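Capítulo 4
Licencias y descargas: qué hacer con una foto que no es tuya

Confieso que durante años bajé fotos de las salas de prensa sin leer ni una línea de las condiciones (¡y eso que ya daba clase de diseño!). Me bastaba con que el archivo se abriera. Hasta que la revista Doltska me devolvió un reportaje entero: mis imágenes medían 1000 píxeles de ancho y pedían 1217, y encima faltaba el crédito.

En este capítulo te cuento cómo me organizo ahora, con el archivo Sarkier y el premio Evel como casos de trabajo. 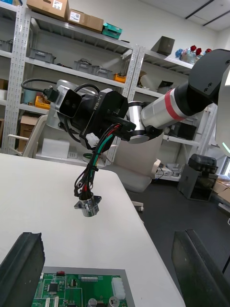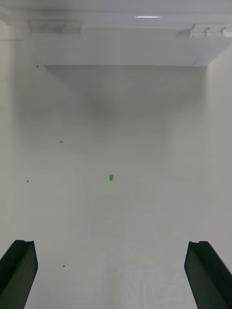

4.1 Antes de pulsar «descargar»

Yo miro primero quién firma la foto y luego para qué uso la ceden. Prensa y publicidad son mundos aparte, ¡ojo con eso! En Sarkier, por ejemplo, la cuenta de prensa abre la versión grande, pero el permiso caduca en diciembre y hay que volver a pedirlo.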